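Household Robotics, Week 4 handout
Working with the Flellden simulation kit

Read this before the lab session in the Kovalchuk building. Bring your own laptop if it has a decent graphics card, otherwise use the lab machines, which already have the kit installed under the course account.

Why we are using it

Last year's group did all their arm work on a bench with blocks and cups. That taught them a lot about blocks and cups! Homes are a different matter, with drawers next to lamps next to things people have put down and forgotten, and I wanted you to meet that kind of clutter early. Flellden is a software kit from Stornitz that gives you a two-armed robot, a set of furnished rooms and a scripting layer in Python. I spent most of March with it and came away very pleased, with a few grumbles which I'll get to.

The teaching licence comes with 27 rooms. We'll work in just one of them, called Lokurano, a bedroom with a dresser, windows and a tall floor lamp. It looks simple when you first load it. Give it an hour.

What you get in the kit

The robot model has a torso and two arms, each ending in a two-fingered gripper. You can drive the arms joint by joint, or give a target for the fingertips and let the solver work out the rest. There are body and hand views, and you can save any of them at any step of a run. Please get into the habit of saving the hand views as well as the body ones. Students tend to debug from the body view alone and then wonder why a grasp that looked perfect was well off to one side.
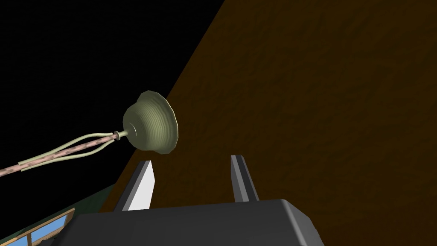

Fig. 1. Gripper with its jaws open, close to the lamp shade. The tip of the left finger is just below the shade, with a small gap between them.

Look at how little there is to go on in Fig. 1. There's a shade, two fingers and a lot of dark surface behind. If you rely on the picture to judge the distance from finger to shade, you'll be guessing, so ask for the depth channel too. It's one extra flag in the save call and it costs next to nothing in run time.

I do like the modelling of small shapes. The ridges on that shade are really there in the mesh, and the rim has a wavy outline made of short straight pieces. You may think this is a waste of triangles on a lamp. For grasping it's a gift, as contact with a ridged surface is a good deal harder to plan than contact with a smooth tube, and you can try both in the same afternoon.

Setting up a run

Load the room, place the robot, set the random seed and write the seed down. I mean it about the seed. The kit can move objects on the furniture between episodes, and without the number you won't get the same layout back.

A run is capped at 400 steps in our course settings. Most of you will hit the cap on your first few tries, usually with one arm parked somewhere sensible and the other still making up its mind. That's fine and worth a line in your lab book. Raise the cap only after you've looked at where the steps went.

The two arms share one planner by default. You can split them, and for the drawer exercise I'd like you to try it both ways.

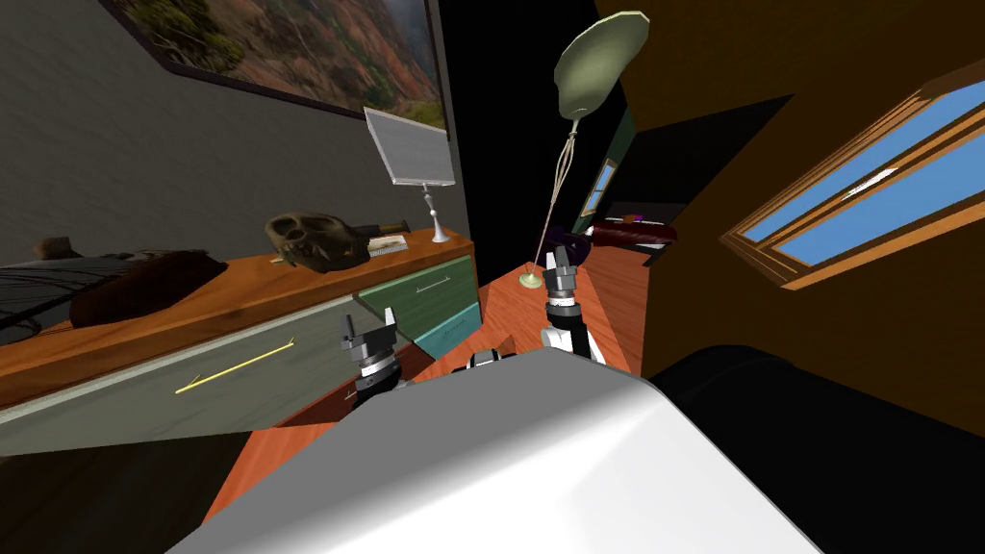

With the planner shared, each arm knows where the other one intends to be, and you'll see the pair slow down together when they get near each other. Split them and everything speeds up, right until the wrists want the same bit of air. The kit reports the clash with the names of both links and the step number, and it's the best error message I've met in a package of this sort. Paste it into your notes whole.

One thing the manual skates over: the collision shapes for the lamp are coarser than the ones you see drawn. A lamp with thin cords and a slim pole gets wrapped in something much fatter for planning. So the planner may refuse a path that looks wide open to you. You can turn on the collision overlay from the view menu (it's under Physics, which took me a while to find) and then the refusals start to make sense. Swapping in finer shapes is allowed, but the planner gets noticeably slower, so do it for the lamp alone and leave the rest of the room as it comes.

Placing the robot

Most failed runs I've marked went wrong before an arm had moved. The base was too far from the dresser, or turned so that one arm had all the reach and the other had none. Try three starting positions at least. Check that each gripper can get to its target with some bend left in the elbow, and that the torso isn't blocking the view you plan to use. Then look at the room from the robot's side, lamp and all, and decide which arm gets which job.
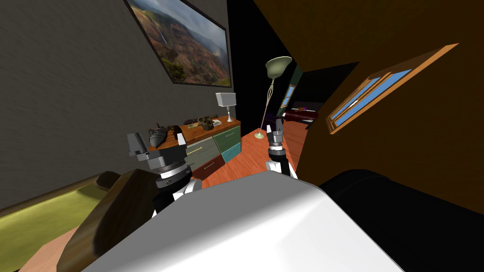

The drawer exercise

Your task is to open one drawer of the dresser while keeping the lamp standing. Work through it in this order.

1. Pick your drawer. The fronts are in different colours, which makes them easy to name in your script and in your write-up.
2. Bring the gripper to a waiting point in front of the handle and stop there. Save the views.
3. Close in slowly along the line you intend to pull. Handles in this room are thin and a sideways approach tends to skid.
4. Close the fingers, read the contact force, and write it down before you pull.
5. Pull, with the other arm held still. Repeat with the other arm moving to a point near the lamp.

Step 5 is where the fun begins. Keep an eye on the moving arm's forearm as well as its fingers. People watch the fingers and the forearm does the damage.

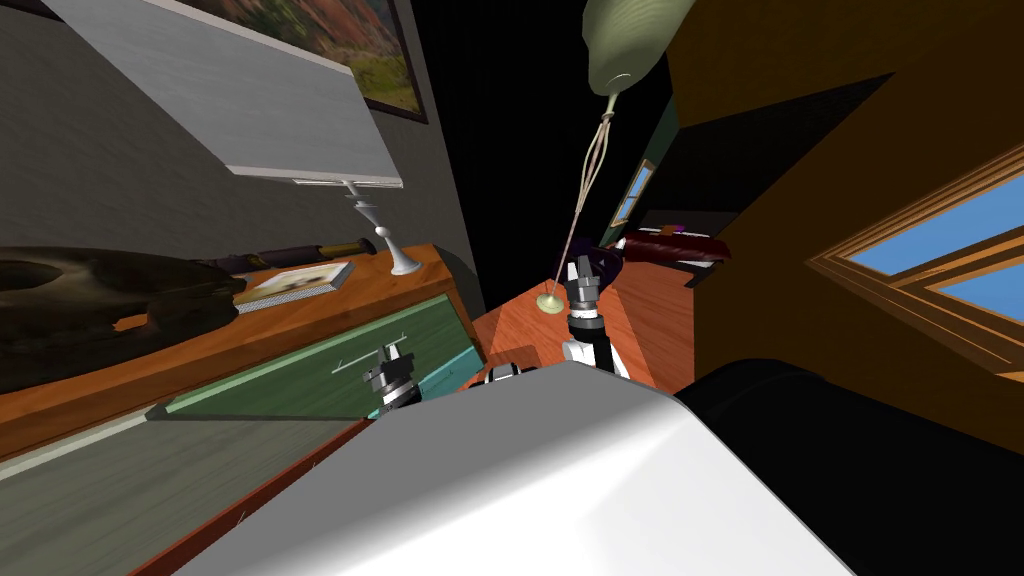 Fig. 2. Left gripper in front of the green drawer front, right gripper reaching towards the tabletop near the foot of the lamp.

The position in Fig. 2 is a good one to copy for your waiting point. Write down your joint values when you have something similar, and store them as a named pose so you can jump back to it. The pose library is plain text and you can share files with your lab partner.

What I'd change

The sound is pointless; switch it off. Friction on soft objects is set far too high out of the box, so anything like a cushion grips as if it had been glued, and you'll want our course file to bring it down. The scene editor also forgets your window layout each time it closes. Small things, and Stornitz's release notes do list the friction one as known.

Against that, the reset is quick, the seeds are reliable, and the scripting layer reads like something written by people who have had to teach with it. I ran 900 episodes of the drawer task on one lab machine without a crash. I was grinning by the end of it, I'll admit!

For your write-up

Two pages at most, plus saved views. Give the seed, the base position, the drawer you chose and the step count for each run. Include at least one failed run and say which link touched what. The lab booklet has the marking scheme on page 38.

Hand in by the end of Sunday, October 25, 2020, through the course page. Next week we keep the same room and start on lifting things off the dresser top, so leave your scripts tidy enough to use again.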